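Search our help pages Type a word and press Go

Virska Table Goods - Frequently Asked Questions

Last updated January 28, 2020

Hello and welcome! I'm Yvette Ross, and I look after the little shop in Stenamville along with the mailbox that goes with it, so if you've ever written to us you have almost certainly heard back from me. I've put the things people ask most often on this page. Have a look before you write, but please do write anyway if you'd rather, I enjoy the letters (and the photos of your tables!).

What size placemat do I need?

Set one full place at your table the way you would for a proper supper, with the plate, fork, knife, spoon and glass, and measure the space it all takes up. You want the plate and the silverware to sit comfortably on the mat. The glass can go on or off, and families have strong feelings about this, so I'll stay out of it. Then check that two neighbors at the table aren't going to overlap. If they do, go down a size, or use mats only on the long sides and leave the ends bare, which is what my own mother did for years and it always looked lovely.

Will rectangular mats work on my round table?

They will, if the table is big enough. On a smaller round table the corners tend to crowd together in the middle and hang over the edge at the front, and a hanging corner gets caught on sleeves. Our wedge mats were made for just this, and an oval is a nice in-between choice. You can cut a shape from newspaper and try it out before you spend any money. I do this for my own house every time I get tempted by something new.

Do the mats have to match?

Oh, not at all. A good half of the orders I pack are a mix. If you're nervous about it, pick one color that shows up in every mat and let the rest wander. Bright mats on a pale table are hard to get wrong, and on a dark table I'd look for something with a light border so the edges don't disappear at dinnertime. Pink seems to worry people, and I wish it didn't! Put it with purple, or with a mustardy yellow napkin, and it looks quite grown up.

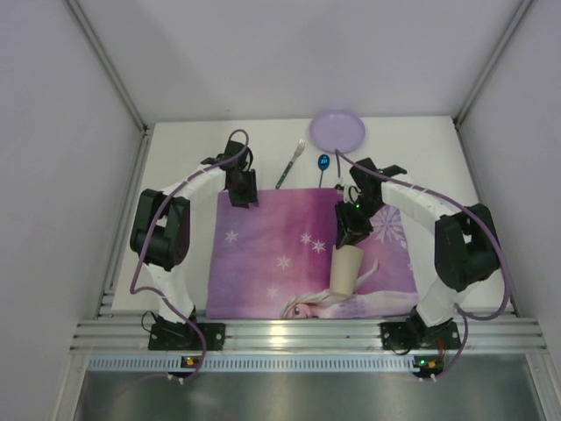
Pink and purple placemat with a white tabletop.

How do I wash the cotton ones?

Cool water, a gentle cycle, and wash the whole set together even if only one of them got the gravy. That way they fade together, and ten years on they still look like they belong to each other. Take them out while they're a little damp, pull the corners square with your hands, and lay them flat over the top of a drying rack. I iron mine on the back, though I'll admit that in August, when the kitchen is already sweltering, I don't iron anything and we all survive.

And the wipe-clean ones?

A damp cloth with a drop of dish soap, then a dry cloth, and let them air a bit before you stack them. Please don't put them in the dishwasher. I know the top rack looks inviting, but they come out with a curl that is very hard to get rid of. Should yours already have a curl, roll it the other way, leave it for an hour, then lay it under some heavy books overnight. That usually brings it back to something you can set a glass on.

How do I get a stain out?

It depends on the stain, as these things do. For tomato sauce, scrape off what you can with the back of a spoon, rinse with cold water from the wrong side, and dab with dish soap before washing. For candle wax, let it harden first, flake it off with a fingernail, and lift the rest with a warm iron and a paper towel (cotton mats only, please). Berry juice is the stubborn one. Cold water right away gives you the best chance, and a second wash may be needed. Don't use the dryer until you're happy with it, as heat will set whatever is left.

Are they safe under a hot dish?

A dinner plate with warm food on it is fine on any mat we sell. A casserole straight out of the oven is another matter and needs a trivet. The Mizuno mats are thicker than the others and people do assume they can take it, but they're meant for plates like all the rest.

How are the mats sold?

In sets of 4, or singly if you need to make up an odd number or replace one that met with an accident. We'll also do big orders for church suppers and weddings. The largest we've ever packed was 300 mats, and it took up the entire back room and part of the hallway. For anything of that sort, write to me well ahead and tell me the date you need them by.

Can you match a set I bought years ago?

I'll certainly try. Turn a mat over and look for the small sewn label near one corner, which has the pattern number on it. Pattern 205, the Stemivik check, is the one I'm asked for most, and I'm happy to say we still have it in blue and in green. The red was discontinued, sadly, but I keep a list of people looking for it and I do go through that list whenever a few turn up.

How long does shipping take?

Most orders leave the shop within 3 days. Holidays are slower, and so is any week when the snow is bad on the hill road. We send a note when your package goes out. If you're ordering a gift, there's a space to write a message, and I copy those out by hand, so do forgive my handwriting.

What if I change my mind?

Send them back unused, with the label still on, and we'll refund you or swap them for something else, whichever you like. Colors can look different at home than they do on a screen, especially the purples and the grays, and I never mind an exchange for that. If you'd like to be sure first, ask me for a swatch - I pop them in an ordinary envelope and there's no charge.

Can I come by and see everything in person?

Please do! The shop is on the ground floor, the door sticks a little, and you'll need to give it a good push. Bring a picture of your table if you have one, and your plates too if they aren't too heavy to carry.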